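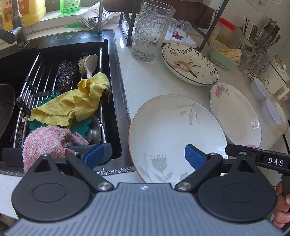

Vaughan McPhee asked at the last review why a grant for a shared kitchen should be spent on the two feet of counter to the right of the sink. Fair question, and most of this report is an attempt to answer it.

Progress report, Sornton House shared kitchen, March 2025
Submitted to the Stiltness Fund

The counter is where everything ends up. Dishes come out of the sink, meet the white speckled surface, and stay there leaning on one another until somebody gives in. When we wrote the application in October we called this "informal drying capacity," a phrase I would now like to withdraw.

What we have done

The roll-up steel rack lies across the black sink and has been a success, in the sense that people use it. They use it for the scrub brush, the steel wool, the green flower sponge and whatever cloths are passing through. We had plates in mind. I have stopped moving the sponge and will propose below that we let it win.

Glasses now have a tray in a black metal rack, and clear cups have a wire one. Chopsticks and other utensils go in the wire holder, which is crowded, and the toothpicks have a pale green basket to themselves. The toothpicks are the only item in the kitchen with more room than they asked for.

Crockery is harder. Residents bring their own, so nothing stacks with anything else: a big shallow dish with a peach rim, a plate with a pink rose, a deep one with a dark green rim and brown flowers. Each is perfectly nice. Together they behave like relatives at a wedding. We offered to replace the lot with a plain matching set and the house meeting voted this down in under a minute, so the line for new crockery is unspent and we would like to keep it for shelving.

Money

Of the $1,396 awarded, $603 has been spent, nearly all of it on racks, holders and the fitting of a new faucet by Costache. The rest is held for a wall-mounted plate shelf. We have 3 quotes. The one from Reretex is the cheapest and also the only one whose author came and measured the wall – I mention the two facts together and leave the Fund to draw its own conclusion.

What has not gone well

The washing-up rota lasted roughly a month. It is still on the wall and is admired by visitors. Labels on the racks went up and came down again, for reasons that were explained to me at length by several people at once.

Next steps

Put up the plate shelf above the counter, deep enough for the large dishes to stand upright. Buy a caddy for the brushes and sponges so that the steel rack can try drying a plate. Take down the rota, or frame it.

We ask the Fund to approve moving the crockery line to shelving. A reply by email is fine, and the receipts are attached in the order I found them.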